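Puvero Demonstration Day: Progress Report
Prepared by Adoración Iglesias for Joon-young Koo, Kimside

The second open day under the grant was held at the Vallejo site on 5/24/25. We had 218 visitors against a target of 200. Groups were kept to 18 so that everyone could see the table.

Marcelino Carretero ran the handling demonstration in the main room. Visitors mostly asked about soft items, and the cap drew more questions than the bottles did.
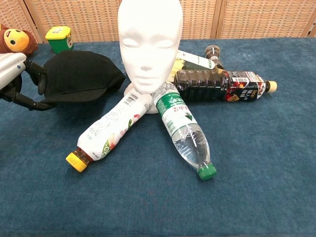

The gripper at the black cap, beside the foam head and four drink bottles.

Parvaneh Ahmadpour gave the short talk before each session. The printed handout ran out by early afternoon, and we will order 300 for the next one. Two groups started late after a problem with the door list, and Nicanor Arroyo has since moved sign-in to the front desk.

Spending is within the approved budget. The room rental invoice is still outstanding. The next open day is planned for September, and we need your approval of the date before we can book the room.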